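**Erkwood workshop: minutes of the May room meeting**

Chair: Chrysanthi Tsoukalas. Start 4:15 p.m. Minutes of the last meeting approved with one spelling fix (Dallomthorpe).

## 1. Shelving and bins

- Bins stay on the wire shelving. The request to move them to the back hall was turned down.
- New labels to be ordered from Vasilakis, pack of 50. Handwritten tape is fine until they come.
- Bins with mixed fasteners get sorted before anything new goes in them.

## 2. Tables

- The wooden tabletop is to be cleared at the end of each day. Long parts can stay along the edge if they are in use the next morning.
- Skondodar quoted $400 to sand and oil the top. Deferred until the budget is known.
- Request for a second vise: no decision.

## 3. Floor

- Small parts keep ending up on the concrete. Whoever is last out walks the floor and picks up casters, fittings and anything else round enough to roll.
- Cables near the stands are to be taped down or coiled. Chrysanthi has the tape.
- Sweeping moves to before lunch.
- View toward the red bins:

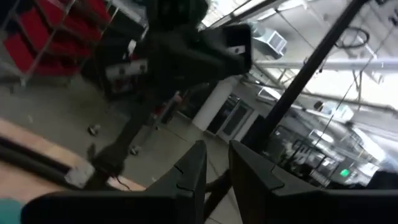 ## 4. Other business

- Key 19 is still missing. Check coat pockets.
- Dallomthorpe wants to borrow 2 folding tables. Agreed, to be returned the same week.
- Next meeting same time, same room. Closed at 5:05 p.m.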